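Plindska Guide > Running a Community > Comments and Moderation > Comment approval

Setting up comment approval

6 min read

Use this section to decide which comments on your blog appear right away and which wait for you. You need to be signed in as the blog owner or as an admin.

1. Open your blog's dashboard and select Settings, then Comments.
2. Under Who can comment, choose Anyone, Signed-in readers, or Members only.
3. Under Approval, choose one of these:
 Off. Comments appear as soon as they are sent.
 First comment. A reader's first comment waits. Later ones appear right away.
 Always. Every comment waits.
4. Select Save. The change applies to new comments only.

Note: Switching from Always to Off does not release comments that are already waiting. Go through the Waiting list first.

Adding moderators

1. In Settings, select People, then Add.
2. Enter the person's account name and set the role to Moderator.
3. Select Send invite. The invite stays open for 17 days.

Moderators can approve, hide and reply to comments. They can't delete posts or change your settings. Replies from a moderator show a small badge next to the name.

Caution: The Admin role can delete the whole blog. For help with comments, Moderator is enough.

Blocked words

1. In Settings, select Comments, then Blocked words.
2. Type one word or phrase per line, up to 294 lines.
3. Choose Hold or Reject. Hold is the safer setting while you test a new list.

Note: Short words match inside longer ones unless you check Whole words only.
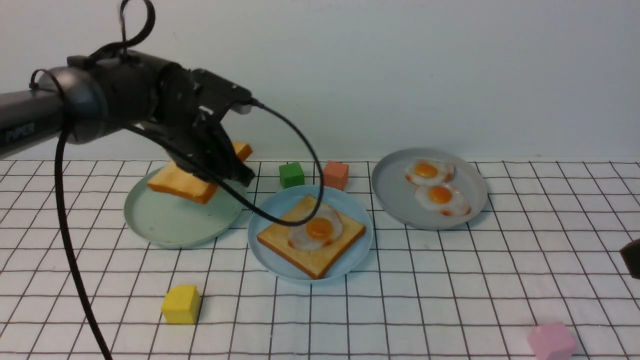

Closing an old thread

Long arguments tend to come back years later under posts you have forgotten. To stop new replies without removing the old ones:

1. Open the post and select More, then Close comments.
2. Add a closing message if you want one. It can be up to 119 characters.
3. Select Close.

To do this for every post past a certain age, go to Settings, Comments, Close automatically, and enter the number of days.

Caution: Deleting a comment also deletes the replies under it. Use Hide if you want to keep the replies. Deleted comments can't be restored, even by support.

If a reader asks you to take down something they wrote, search by account name in the All comments list. Comments left before the reader had an account are listed under Guest.

Section maintained by Mio Minami and Teodoro Barrera

Contact support | © Plindska | Back to top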